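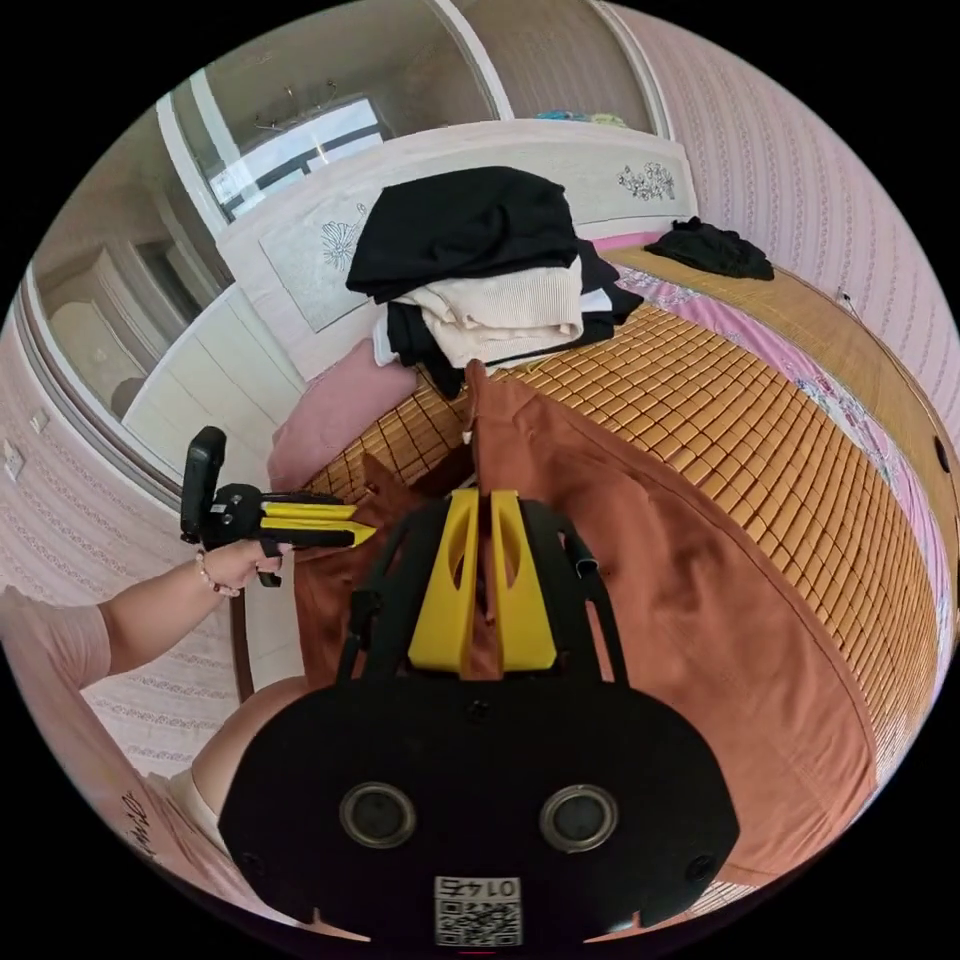

Folding a big brown towel on a bamboo bed mat?

My towel slides off the tiles every time. Are those "grippy" Wevard folding boards any good? – Lingyun Duan

Rurnasby
Doubt it. Fold it on the mat, thirds first,
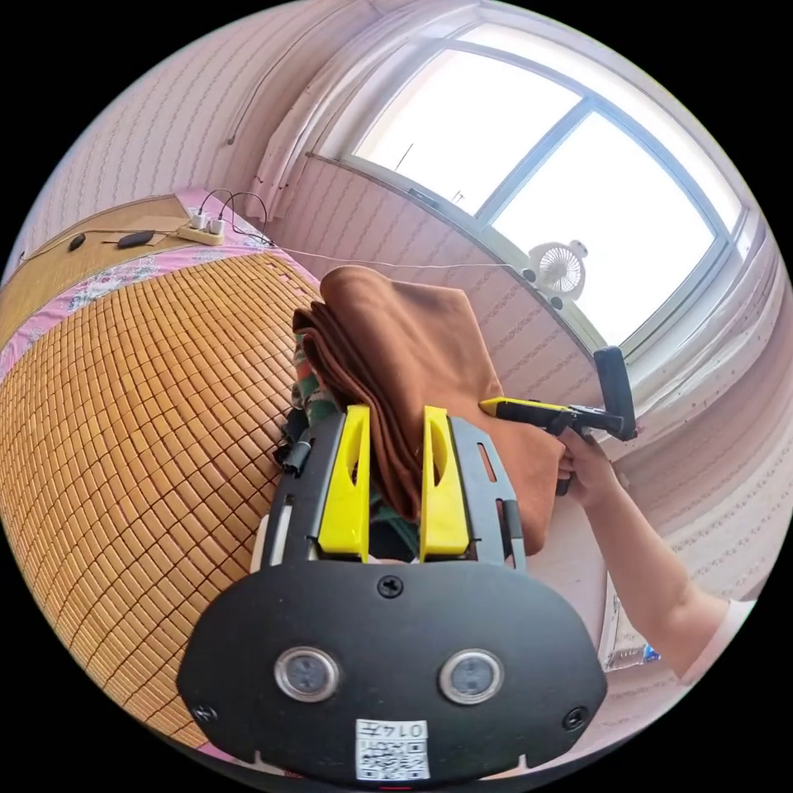 then in half, and press the fold flat with your forearm. Not convinced you need a gadget.

Xie
Thirds never stay put for me. I just halve it.
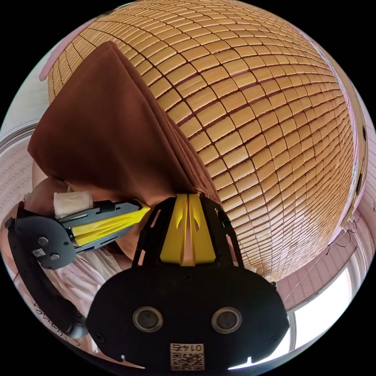 Brown towel on the bamboo mat

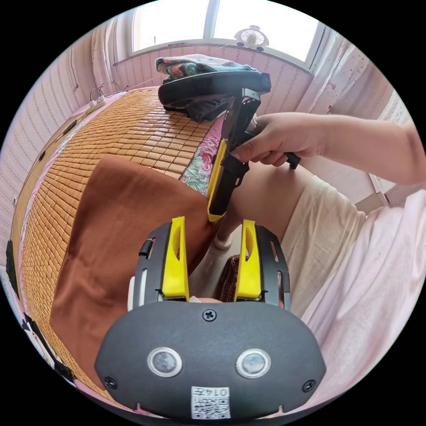 Does the mat have to come off first?
Leave it on – it's flatter than the doona.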